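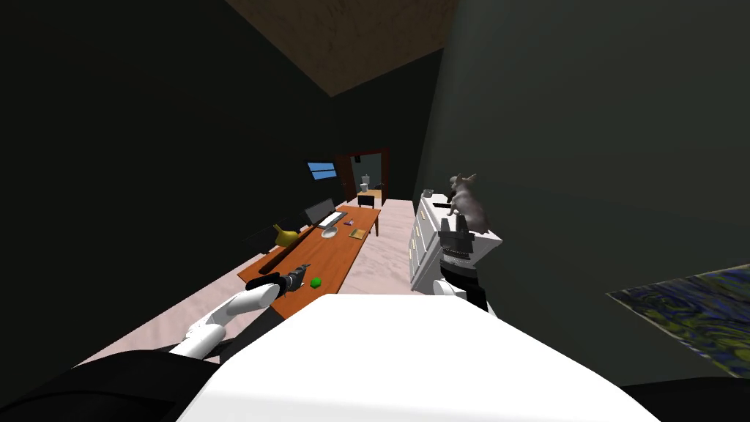

Keeping a Wooden Desktop Looking Nice

A desk takes more abuse than the dining table in most homes, and mine is no exception – coffee, pens, the odd snack, and elbows all day long. I've tried plenty of fussy products over the years, and I keep coming back to the same few habits.

Dust first, always with a soft dry cloth, and go with the grain. Old T-shirts are wonderful for this (cut off the seams so they don't scratch).

For sticky spots, put one drop of dish soap in a bowl of warm water, wring the cloth out until it hardly drips, and wipe. Dry it right away with a second cloth.

White rings from hot mugs will often fade if you rub in a little plain mayonnaise and leave it for 30 minutes. I know how that sounds, but do try it on a small corner first!

If the top is an oiled one, give it a fresh thin coat every January, or whenever it starts to feel rough and thirsty. I use Nuritwood oil, wipe off the extra after 40 minutes, and then stay away until the next day – the hardest part, if you work at home like me. Lay the oily rags out flat outdoors to dry before you throw them away, as they can heat up and catch fire when they're bunched together.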